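Skasow team, minutes of the monthly meeting
1 Aug 2025

Present: Marlina Teoh (chair), Maeve Lenihan, Tae-yang Nam, Desmond Begay
Apologies: Bríd Mac Carthaigh (sent her notes by email)
Minutes taken by: Tae-yang Nam

1. Minutes of the last meeting
The minutes were accepted with one correction. Under the item on music, it was written that Desmond will record the harbor theme again. He had only agreed to listen to it again. The text is corrected.

2. State of the build
Maeve reported that the new build runs on all test computers at the studio. The save problem in the second region, Foley, is fixed. Players could lose the boat if they saved the game while they were standing on the pier. Two smaller faults with the map are still open. Marlina asked that they are closed before the next build goes to the outside testers.

The loading time between Foley and the mountain region is still too long on older consoles. Maeve thinks that the trees are the main cause and she will try a version with fewer of them on the far side of the river. Desmond would like to see this version before it is merged, as the forest was much work for the art side.

3. Tester feedback
Bríd's notes were read aloud. She has received 570 answers from the April test and has now read all of them. Most players like the climbing and the weather. The most common complaint is that the side missions in the desert repeat themselves. Many also wrote that the horse turns too slowly. Some 12 players could not finish the mission "The Ferryman" at all, and Bríd has asked them for their save files.

It was discussed if the desert should lose a part of its side missions. Marlina is in favor. Tae-yang was against, for the reason that the desert will then feel empty between the towns. It was agreed to keep 8 missions and to write new endings for the weakest ones.

4. Enemies and bosses
Desmond presented the changed list of bosses. The sand worm is removed. The guardian of the dam stays, but its second phase will be shorter.

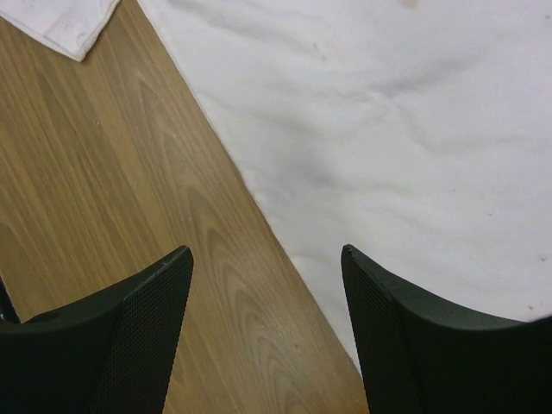

The crab boss in the flooded mine was the longest point of the meeting. Its attack with the claws comes too fast and players do not understand where they can stand. Desmond wishes for a clear opening between the claws before they close, like the two black gripper fingers with the pointed tips facing each other and free space between them. The inner side of the claw can also have a fine dark mesh texture of the same sort, so that it is different from the shell. Maeve will make a rough model and test the timing with it.

5. Publisher
Vironby has asked for a new trailer. Marlina answered that we can deliver one after the boss work is ready. Fleteck, who make our subtitles, need the final text of all missions. Tae-yang will send it in parts, beginning with Foley.

6. Other matters
Maeve will be on leave for 6 working days. Desmond takes over the build during this time.

Actions
Maeve: map faults, tree version, rough model of the crab
Desmond: dam guardian, second phase; build during Maeve's leave
Bríd: save files for "The Ferryman"
Tae-yang: mission text to Fleteck, new endings for the desert
Marlina: reply to Vironby about the length of the trailer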